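The Case for the Open Kitchen Bin

Household guidance has long held that a waste bin belongs out of sight, behind a cabinet door. The Mornstead Housing Office repeated that advice in its tenant handbook this July, and this column respectfully disagrees.

A hidden bin is a bin that goes unchecked. In small homes, where cooking and sleeping may share a single room, the consequences arrive quickly. The office's own survey of 152 tenants found that 58 kept their bins under the sink, and that almost 4 in ten of those tenants had complained of odors. Carleen Ellery, who drafted the handbook, attributes the complaints to poor ventilation. The present writer attributes them to the cabinet.

A bin that stands on the floor is emptied when it is full. It can be carried to the counter while vegetables are peeled, and the floor beneath it can be mopped. It also leaves the lower cabinets free for pots and dry goods, which tenants in the Hudec buildings have repeatedly requested. 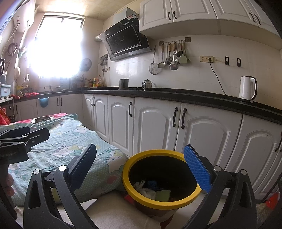 Objections on the grounds of appearance deserve a fair hearing. A used sponge and a crumpled plastic bag are not attractive, and a guest may notice them. A kitchen is nevertheless a place of work, and waste is part of that work. Tile floors are easily wiped, and a plain round bin costs little to replace.

The office should withdraw the recommendation from its next edition and leave the matter to the tenants.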